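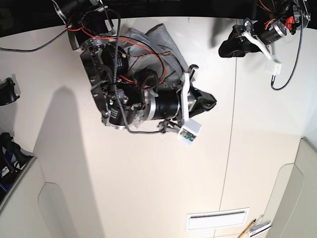
Figure 2. Gray cloth, crumpled, above the off-white tabletop.

4.1 The table and what is around it

I spent far more of this project thinking about tables than I ever planned to. When I started the Dormont folding notes I figured the shirt was the whole story, and the table was just where you put it. Then I tried the same fold on a bedspread, a kitchen counter and a matte white top, and the three felt like different chores! Cotton jersey creeps on a bedspread. On a glossy counter it skates off when you tug one corner. A matte top sits somewhere in between, and it's the kind of surface I'll be talking about for the rest of this section.

Color matters too, more than I expected. A light gray shirt on an off-white table doesn't give your eye a lot to work with, so you end up reading the shirt by its creases and by the darker band of the collar. A crumpled one is harder still, with all those soft ridges and no obvious hem (see Figure 2).

I also kept a page of notes on clutter, mostly cables. Thick black ones are easy to spot against a pale panel. A thin white one nearly disappears, and you find it mainly where it crosses something darker. My rule during the Hunditstead sessions was that anything that could snag a sleeve got listed, even if it was nowhere near the fold.

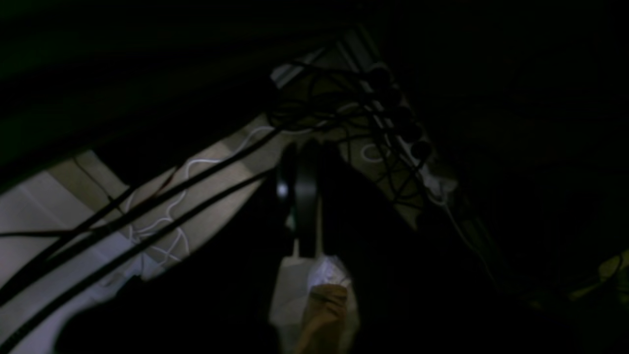
4.2 Getting the shirt flat

The fold itself is the easy part. Flattening is where the time goes, and where people (me included) get impatient. I wrote down 14 ways of starting from a crumpled pile and ended up caring about two of them: shake it out first, or drop it and pull outward from the corners. The second one is slower, but I like it better for T-shirts, partly because you can do it without lifting the whole thing up again.

What I look for is a sideways layout, collar to the left and hem to the right, with tension along one long side between the shoulder and the corner of the hem. Pull there and the edge comes out nice and straight. The far side usually stays a little rumpled – I stopped fighting that early on. Sleeves are their own headache. One will lie open and the other will have a crease tucked in by the seam, and if you leave the crease it shows up again in the finished square. 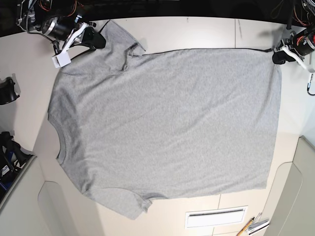 NOTES ON SCORING

I scored flatness on a scale from zero to eight, and I wish I'd picked something simpler. Faint diagonal wrinkles across the body cost nothing. A folded sleeve costs two points. A twisted hem costs four, and I'd defend that one to anybody, having refolded enough twisted hems in September to last me a good long while.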